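Wekent desk mats, the dark gray ones, set of two
Gear for the home bench

Short version: good mats, bad corners, buy the pair.

Been through a lot of bench coverings. Cork crumbles. The green cutting kind warps if you leave it near a heater, mine did anyway. Wanted somthing plain and dark that I could solder near, glue near, spill coffee on and not care. Ended up with two of the Wekent ones, pushed together side by side. 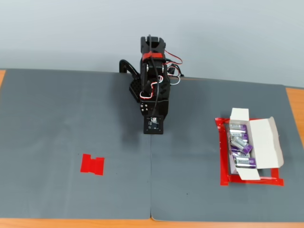
Page last changed: December 2024

First thing, smell. Out of the tube they stink. Rubber and a bit of fish. Two days over the shower rail, window open, gone. Don't skip that if your bench is in the room you sleep in.

Second, curl. They come rolled and they want to stay rolled. Heavy books on the ends overnight. The Ojo mat I had before laid flat in an hour, but the Ojo is also thinner and slid all over the place every time I leaned on it. The Wekent stays put. Tried it on painted wood and on glass, fine on both. On a waxed table it creeps a little.

Surface. Smooth, not slick. Small screws still roll, so keep a dish. Pencil wipes off with a damp rag. Permanent marker doesn't, rubbing alcohol gets most of it and leaves a dull patch. Super glue: let it dry, peel it, leaves a shiny spot you only find with your fingernail. Coffee no problem at all.

Heat. The package says 300 degrees, no F or C, thanks. I rested an iron tip on a corner at 245 C for a couple seconds and got a faint ring. Would not call that a fail. Would not do it again either. Use a stand.

The seam. Two mats means a line down the middle and that's the thing people ask me about. Crumbs get in it. Solder bits get in it. I lift one edge and brush it out when I remember. Tape on the underside helped for about a week then let go. If the seam is going to bug you get the Jirnanar one-piece, costs a lot more and good luck getting it up the stairs. I like being able to pull one mat off and wash it in the tub.
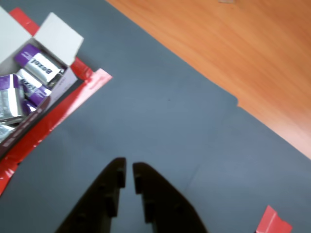 Vol. 2, p. 245

Color. Sold as "dark gray" and mostly is, goes bluish under some bulbs. Dust shows. Cat hair really shows. On the plus side a dropped spring or a bit of bright wire is easy to find, on the green mat I'd be hunting for ages. Black screws, forget it, same problem as any dark mat.

Corners. My one real gripe. Cut square and sharp and they lift. Catch a sleeve on one and the whole edge comes up. I rounded mine with kitchen scissors and they've behaved since. The Gadura ones come rounded from the factory, but they have that pebbly texture which I can't write on and wich holds glue forever.

Cutting. No. Not a cutting mat. The knife goes in and the line stays. Put a scrap of card under.

Would I buy again, yes. Did buy again, one more for the laundry room shelf. Get both at once if you think you'll want two, the shade changes a bit from batch to batch and it'll annoy you.

Good: stays put, wipes clean, easy to wash
Bad: smell, corners, seam
Score: 4 out of 5, would be more if they'd just round the dam corners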